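The Clear Table

For most of my grown-up life I believed that a table was a sort of shelf with legs. You put things on it, and when there were too many things on it you pushed them towards the wall, and when they reached the wall you began a second layer. I ate my supper at one end, with my elbow against a box of Christmas cards, and thought myself quite comfortable.

What changed my mind was a week in July in a rented cottage at Tukatcombe, which is hardly a village at all, just a chapel, a slipway and a shop that shuts for lunch. The cottage had a big pale table in its front room, and when I walked in with my bags there was nothing on it. No fruit bowl, no runner, no welcome folder with the bin days in it. I put my keys down on it and they looked so rude there that I picked them up again.

All that week I did things at that table I hadn't done in years. I wrote four proper letters. I spread out a map (a paper one, the kind that never goes back the way it came) and planned walks I was far too lazy to take. I shelled peas. I mended the lining of a coat that had been waiting since the winter before last, and I had room to lay the whole coat flat, both arms out, like somebody sunbathing. When I had finished with each thing I put it away, because the table seemed to expect it of me, and in the morning there it was again, wide and plain and ready for whatever I fancied.

I came home and looked at my own table and felt thoroughly ashamed of the pair of us.

Clearing it took most of an afternoon and a large pot of tea. I won't give you the full list, but there was a bicycle lamp, a jar of foreign coins, the instructions for a kettle I no longer own, and a seed catalogue so old that the prices made me sigh. There were 12 pens, of which I kept the two that worked. And at the bottom of it all was the tabletop, which I had honestly remembered as a darker colour.

I wiped it down with warm water and a drop of washing-up liquid, dried it with an old tea towel, and then stood there with the towel over my shoulder, admiring it in the late light and not wanting to be the first to put anything down.
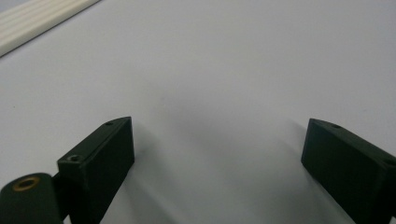 The trouble with a clear table, of course, is keeping it that way. Mine lasted until the post came. A letter from the water company is such a small thing, and it looks so harmless lying there by itself, but by supper it had been joined by a library book and a pair of gloves, and I could see exactly how the old heap had got started.

So I began to pay attention to where things were coming from. The post was the worst, as I'd suspected, and it now goes into a rack by the front door, a plain wire one called the Bralier that I found in the window of a hardware shop and carried home under my arm. I had my doubts about it. It wobbles if you're rough with it, and it won't take anything larger than a magazine, but it sits between the door and the table, and that has turned out to be the whole secret of it. The gloves have a basket. The library books have gone upstairs, where I might even read them.

Then there are the things that belong on a table some of the time. I'm thinking of sewing, and jigsaws, and the household accounts, all the jobs that take more than one sitting. For years I left them out on the grounds that I'd be coming back to them shortly. My answer now is trays. I have a deep one for the sewing and a shallow one for papers, and when I want my supper I lift the whole business off and slide it under the dresser. It takes no time at all, and when I come back to it the needle is still where I left it. The jigsaw remains an unsolved problem. I've tried rolling it up in felt, and I would rather not talk about how that ended.

I should say a word about the table itself, as people do ask. I had always supposed that a table people wanted to sit at would have to be a handsome one, with a bit of grain and age to it. I do love an old oak table, and my grandmother's was a beauty, scarred all over and smelling of polish. But a plain, pale, smooth top has a great deal to be said for it when you want to get on with things. You can find a dropped pin. Crumbs show up, so you wipe them, and a sheet of white paper doesn't glare at you on a winter evening the way it does against dark wood.

If you're looking for one, do take your time. The smart shops would have you think it costs a fortune, and I saw one by a firm called Remari at 3720 pounds, which made me laugh out loud and then have to pretend to cough. Mine came second-hand from a sale room for 30, and I've never had cause to complain of it. Run your palm across the top before you pay, and lean on each corner in turn. Sit down at it, too, in a chair of the right sort of height, and put your arms out in front of you as though you were about to do something. It feels silly in public, but you'll know very quickly whether it's a table you want to spend your evenings with.

My friends have noticed the difference more than I thought they would. People who used to hover in the doorway with their cup now pull out a chair without being asked, and they stay longer. One brought her knitting round and took over the far end for a whole wet afternoon, and we hardly spoke, and I can't remember when I've enjoyed company more. Somebody else suggested cards. I had to hunt for the pack, which was in the dresser drawer with the candles, but there was room for all of us, and for the teapot as well.

I do slip, naturally. There is a parcel on it as I write this, and a bowl of plums that came from next door's tree, and I'm in no hurry to move the plums. But before bed I'll take the cups through, put the parcel by the door and give the top a wipe, corners included, and leave the chair pulled out a little for the morning.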